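Groderside Listening Room – Minutes of the Members' Meeting, August

Present: Heidrun Mösli (chair), Reto Oberholzer, Nusrat Saha, Alun Yorath, Flurina Zaugg (minutes), and a very friendly turnout of members, several of whom had come straight from work and were fed accordingly. Apologies had been received from the Msimang family, who are away until school starts.

Heidrun opened the meeting at 7:15 p.m. and thanked everyone for putting up with the heat. The minutes of the last meeting were read and accepted with one correction: the bass player in the spring quartet was left-handed, and the minutes had said left early.

1. Summer concerts

Reto went through the three garden evenings. The Clatora Trio drew the best crowd, with 47 paid at the door, and he said he had not heard the room so quiet during a ballad in years. The second evening had 41 and a thunderstorm. Door money and bar together came to $1,253 after the musicians were paid, and Reto was warmly applauded for keeping the envelopes straight.

Alun wondered whether the second set might start a little earlier next year, as the last bus goes at 10:50 and people do hate to creep out during a solo. There was a good long talk about this, with fond memories of the old days when everybody seemed to live within walking distance. Agreed to start the second set at 9:15.

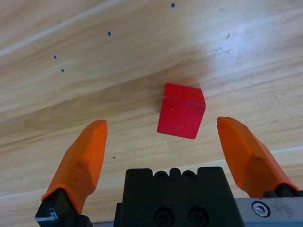

Red block on the wooden tabletop.

2. The piano

Nusrat reported that the tuner has been and is happier with the upper octaves than he was in the spring. The sustain pedal still squeaks. He can come back for it before the fall season – he would like a full morning with no rehearsal going on next door – and Nusrat will fix the day with him. A member asked if the lid could be kept closed when drinks are being served. Everyone felt that it could, and that it should have been all along.

3. Fall program

Heidrun read out the list so far. Jidari will open the season with their new songs, followed by an evening of piano duets and then the open stage. Flurina has heard Jidari twice and spoke so glowingly of their singer that two members asked for tickets on the spot. Alun is still waiting to hear from the brass players, and promised to telephone them, having had no luck with email.

Ticket prices were left as they are. Members may bring one guest free to the open stage, as before.
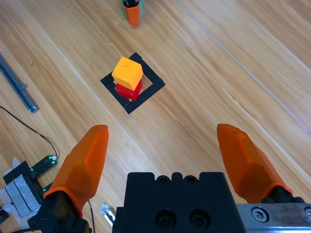 4. Any other business

The lost property box now holds one music stand, a gray scarf and a very nice umbrella. Please do have a look.

Reto asked for help carrying chairs in from the garden, and Alun and Nusrat kindly offered.

The meeting closed at 8:40 p.m., with plum cake from Heidrun's sister.

Minutes taken by Flurina Zaugg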